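What Is a Trade Deal?
By the Noridex Kids desk
5 May 2024
Filed under: World News Explained

No country makes everything its people want. Some places are too cold to grow oranges. Some have no metal in the ground. So countries buy things from each other, and that is called trade.

When one country sells something to another, the thing it sells is an export. For the country that buys it, the same thing is an import. A box of fruit can be both. It depends on which side of the border you are standing on.

Many countries charge a tax on imports. This tax is called a tariff. Say a box of fruit costs 30 dollars and the tariff is 6 dollars. The shop that brings it in now has to pay 36 dollars, and it may ask its customers to pay more too.

A trade deal is a set of promises between two or more countries. They might agree to lower their tariffs or drop them. They might also agree on rules, such as how food is checked or what must be printed on a label.

Think of two made-up countries, Groltness and Darwish. Groltness has warm weather and grows a lot of fruit. Darwish has big factories and makes bicycles. Each would like to sell more to the other.
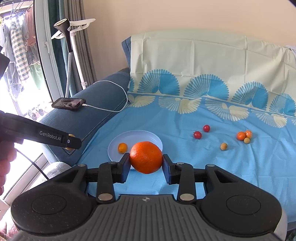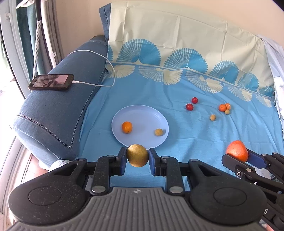

First, each country picks a team of people to do the talking. These people are called negotiators. Groltness asks Darwish to drop its tariff on fruit. Darwish says yes, but only if Groltness does the same for bicycles. Then someone brings up bicycle helmets – are they part of the deal or not? Talks like this can take years, and a finished deal can be more than 1000 pages long.

When both teams agree, leaders sign the deal. In many countries the parliament has to vote on it as well. This step is called ratification.

Not everyone likes every deal. A fruit farmer in Darwish may worry that cheap fruit from Groltness will take away customers. A family that buys fruit every week may be glad of the lower price. Governments have to listen to both, and sometimes they keep a tariff in place for a few years so that farmers have time to get ready.

Last updated: 5 weeks after first posting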